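Threads > Home & Stuff > Small Spaces

Posted March 18, 2021 by Holloway

Tagged: shelf styling, thrifted, candle things

ok thread about the little white table and the canisters bc three of you asked and I keep typing the same answer in replies

1/ Background. I moved the tea stuff off the counter in November. Hated the counter. Hated the shelf over it more. Everything in a row at eye level like a store

2/ Wanted something low that sits ON the big table and gives you a second level. Not a cake stand. Not a crate, I did crates already, splinters in the napkins

3/ Found the small white one at Trakside, the secondhand place out past the car wash. Woven top, thin metal legs. 8 dollars. It was under a pile of lampshades and the tag said "plant stnad" so I'm not the only one who can't type

4/ Woven top = crumbs. Know this going in. I turn it over and whack it outside once a week. Soft brush for the rest. Do NOT soak it, my last woven thing went fuzzy and never came back

5/ Canisters. Brushed metal, bought as a set from Steltau. Paid 75 for them which yes is a lot, I had a gift card left over from a birthday. Lids fit tight. The finish shows every fingerprint, dry cloth, go with the grain, don't go in circles

6/ People keep asking what's in them. Black tea, the fancy sugar, and rubber bands. Moving on

7/ Candlesticks. Brass, a pair, from the Kodside estate sale. Got there late and they were still on the table by the door. Wrapped in a dish towel on the bus home, whole ride holding them like a baby

8/ I don't polish them much. Lemon and salt if they go really brown, rinse, dry right away. If you use the paste stuff get it out of the cup part with a q-tip or it cakes up in there and goes green

9/ So the question was how to get height without buying more height. Tried the sticks on the floor of the big table in front. Too short, you look over them. Tried them behind. Gone, you can't see them at all

10/ Tried books under them. Looked like I was moving out

11/ Then just put them on top of the canisters. One on the left, one on the middle. They sit flat, bases aren't too wide. That was it, I was so annoyed how easy it was

12/ The third canister I went back and forth on for days. A third candlestick is too much, three tall things and it's a fence. Nothing at all and the right end looks forgotten. So the little black cone went up there. Low, dark, done

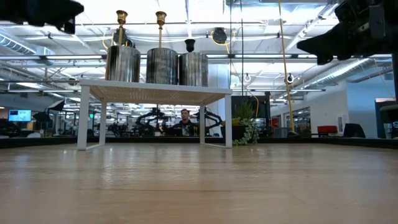
13/ Kodside Attic replied that you should never park brass straight on brushed metal, put a felt dot under each one or you'll have rings in the finish by summer, and also who stores tea under a candlestick, you have to lift it every single time

14/ ok the felt dots are a good call, ordering some. The lifting, yeah. I drink coffee on weekdays so the tea one gets opened maybe twice a week and it's fine. If you're a daily tea person put the cone on the tea and a stick on the rubber bands

15/ Also asked: do I burn candles in them up there. No. Too high and too tippy for me. If I want them lit they come down on the big table, away from the woven top. Please don't light anything over something woven

16/ Spacing, last thing. I leave a finger of gap between the canisters. Pushed tight together they clank when somebody bumps the table and it makes everyone in the room look up

17/ Will do the drawer underneath the counter next, its a disaster, there's a whisk in there I can't get out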